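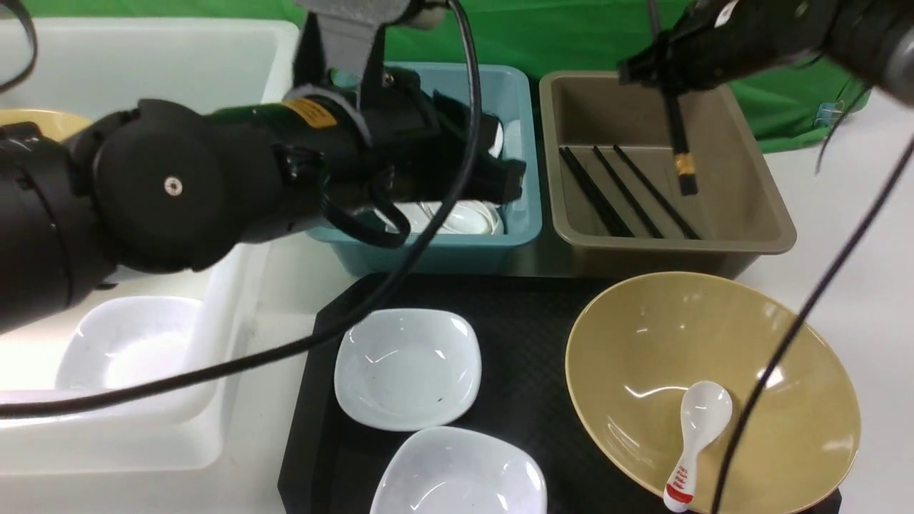

Automated tableware sorting is the use of robot arms to separate used dishes and utensils by type in canteens and other large kitchens. It covers the step between the return of trays by diners and the loading of the dishwasher. Plates, bowls, spoons and chopsticks are taken from a tray and placed in separate tubs.

Method

A typical station has two arms mounted over a table, each with a fingered gripper. Tubs are set within reach of both arms, and their positions are fixed during a shift. Flat items are gripped at the rim. Chopsticks are harder to handle: they are thin, roll easily and often lie against each other, so they are picked up one at a time. Stacked bowls of different sizes remain a common cause of stops.

Use at Rornley

The staff canteen at the Leitner works in Rornley serves 487 meals a day. A station supplied by Wamow was installed there in June, next to the existing dish return. Before the change, 5 employees worked in the dish room at lunch, and sorting was done by hand. Under the current plan, 2 of them attend the station and the dishwasher, and the others have moved to food preparation and the serving line. No positions were cut.

Effects on work

Attendants scrape food waste, clear stops, swap full tubs and inspect items that the system sets aside. Repeated reaching and wrist turning are reduced. Lifting is not, as full tubs are still carried by hand. The pace of work is set more by the machine than before, and attendants at Rornley asked for a pause control on both sides of the table. It was added in August 2025.

Training takes up to 40 hours. According to dish room supervisor Ankica Radulović, most of that time goes to restarting the station safely after a stop. Pay grades for attendants were still under review when the pause control was fitted. A second station is planned for the Godidside site.

See also: Commercial dishwashing; Machine tending; Pick and place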